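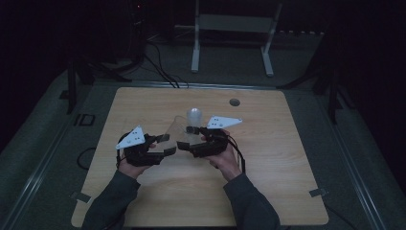

3.2 Collection of use records

Records of cup use were collected at four office sites, referred to by the names of their buildings: Jositz, Buneck, Saliba and Trasier. All four sites supplied free drinking water from a fixed dispenser in a shared kitchen. Jositz and Buneck stocked single-use cups only. Saliba stocked single-use cups and glassware. Trasier had moved to glassware the year before but kept a small supply of single-use cups for visitors, and we included it mainly to see how that supply was used by regular staff.

Staff were asked to fill in a short paper slip each time they drank water at work. The slip asked for the type of vessel, whether it was new or had been used earlier the same day, and where the drink was taken (kitchen, desk, meeting room or other). Slips were placed in a box next to the dispenser. A total of 275 staff agreed to take part and returned 1,647 usable slips. Slips with no vessel type marked were dropped. Slips with no location marked were kept for the reuse analysis but left out of Table 4.

The first version of the slip, tested at Jositz, used the word "disposable" for single-use cups. Several people in the test marked a cup as disposable only if they meant to throw it away after that drink, so the answers mixed the type of vessel with the plan for it. The final slip used plain material terms instead: clear plastic, paper, glass, ceramic and personal bottle. A transparent plastic cup, shown in Figure 3 at a light wooden table, falls under the first of these. Paper cups with a plastic lining were to be marked as paper, and the instructions at the top of the slip said so.

3.3 Definition of reuse

A cup was treated as reused if the same person drank from it more than once in one working day. Refills taken without leaving the kitchen were not counted as reuse – the slip instructions asked for one entry per visit. Use on a second day was recorded separately and is not included in the rates given in Section 4. We did not separate rinsed cups from unrinsed ones. An early draft of the slip had a box for this, but it was left blank so often in the test that it was removed.

Reuse rates were computed per person and then averaged within each site, so that heavy drinkers of water did not dominate the result. People who returned only one slip could not show reuse under this definition and were excluded from the rates, though their slips still appear in the vessel totals.

3.4 Checks on self-reports

Self-reported use may differ from real use in either direction. To get some measure of this, 96 slips were matched against kitchen observations made by one of the authors, who noted the type of vessel and the time of each visit. Observation took place at Buneck and Saliba in April. Staff had been told that visits might be observed but not on which days. Where slip and observation disagreed on the vessel type, the slip was left unchanged and the pair was marked as a mismatch.

Desk use could not be observed. The matched set therefore says little about cups kept at a desk through the afternoon – the case in which reuse is most likely to go unreported – and the rates for that location should be read with this in mind.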